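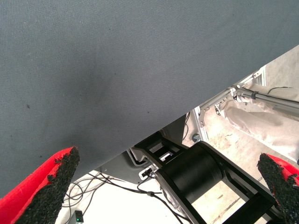
Plain gray woven fabric, fine even texture, straight lower edge.

# Flirklow Flat Textiles: data card

4 min read

Version 1.2, updated 3/13/18

## Summary

Flirklow Flat Textiles is a set of color photographs of household and workshop cloth, collected at the Bement and Gaber sites. It covers plain sheets, covers, towels and drop cloths, with an emphasis on unpatterned material. The set holds 2543 images of 50 pieces of cloth. It is meant for work on fabric edges, surface marks and weave texture.

## Contents

- `images/` color photographs, JPEG
- `labels/edges.csv` visible cloth boundaries
- `labels/surface.csv` specks, stains, lint, pulled threads
- `pieces.csv` one row per piece of cloth
- `splits/` train and test lists

The test split has 711 images. Pieces do not appear in both splits. Version 1.0 broke this rule for two gray sheets; the lists were redone in 1.1, and results from the two versions should not be compared.

## Labels

**Edges.** A boundary is labeled where the cloth ends against something else. Folds inside a piece are not edges. A boundary that leaves the picture is labeled up to the border and flagged `open`. Straight boundaries get two points, curved ones as many as the labeler needed.

**Surface.** Dark specks are labeled as `speck` with no guess at the cause. Faint marks are labeled `faint` and are less reliable: two labelers agreed on most specks but often differed on faint marks. Use `speck` alone if you need a stable count.

**Tone.** Each image has a single tone value for the cloth (`light`, `mid`, `dark`). Plain grays are mostly `mid`. Shadow across a sheet does not change the value. Mottled cloth is given the tone of its larger area.

**Weave.** `canvas`, `twill`, `terry`, `knit` or `unknown`. The value describes how the surface looks. Fiber content was not recorded, so `canvas` does not mean cotton.

## Cloth preparation

Pieces were washed once before the first session in February and were not ironed. Lint was left in place. Pieces from Gaber had been in use for some time and carry more marks than those from Bement.

## Known problems

- Gray cloth is overrepresented. Strong patterns are almost absent.
- Color was not calibrated. Grays lean blue in part of the set.
- Fine weave shows compression artifacts in the darker areas.
- `pieces.csv` lists sizes before washing. Some pieces shrank.
- Long diagonal edges are more common than level ones.

## Use

The images are suited to edge detection and to sorting cloth by surface texture. They are not suited to estimating size or weight. For creases and folded stacks, use the Prendari set, which shares the same weave values but has its own piece numbers.

## Changes

1.2: `open` flag added to edges. Duplicate rows removed from `surface.csv`.
1.1: splits redone by piece.
1.0: first release.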